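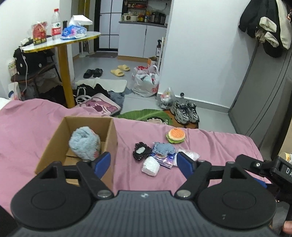

3 min read

Bedtime for the small stuff: my one-box tidy

I love a small tidy. Big clear-outs wear me out by lunchtime, but give me one cardboard box, a bed with a sheet on it and a pile of little odds and ends, and I'm happy for the whole evening!

The bed is the best sorting table in the house. It's soft, it's big enough to spread out on, and you have to finish before you can go to sleep (a wonderful motivator). A plain sheet helps a lot. On my old flowered one I lost a black hair tie for a week, and on a plain pink one even the tiny dark bits show up straight away.

Start with the fluffy things. Plush goes in the bottom of the box as padding, and everything else gets to lean on it. I used to put the soft toys in last and squash them down, and then the flaps never closed properly - so much nicer the other way around. A toy hamburger can go in next, bun side up if you're fussy like me.

Small packets and wrapped bits are where it usually goes wrong, as they slide down the sides and you find them in March. Pop them into a pouch if you have one, or a clear plastic bag, so you can see what you've got without tipping the whole thing out.

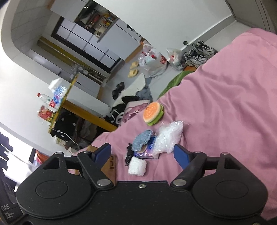

My friend Rima Karaki swears by laying everything out flat first and leaving a little space between the pieces. I was doubtful, but it does make the leftovers jump out at you: the thing with no partner, the wrapper that should have gone in the trash, the crumpled tissue you've been moving from room to room. Give each one a quick squeeze before it goes in the box. Wrappers feel full until you check!

A few more things I've picked up:

Tall boxes are great for plush and terrible for anything flat. Put flat packets upright along one side, like books.

Write on two sides of the box as well as the top. In a stack you only ever see the sides.

Tape the bottom seam twice if the box has been used before.

Keep a shoebox by the bed for "not sure" items, and go through it when it's full.

I try to stop after 11 pieces or one song too many, whichever comes first. Dima Awad asked in the comments if she can do this with her kids, and yes, please do - mine fight over who gets to put the hamburger in.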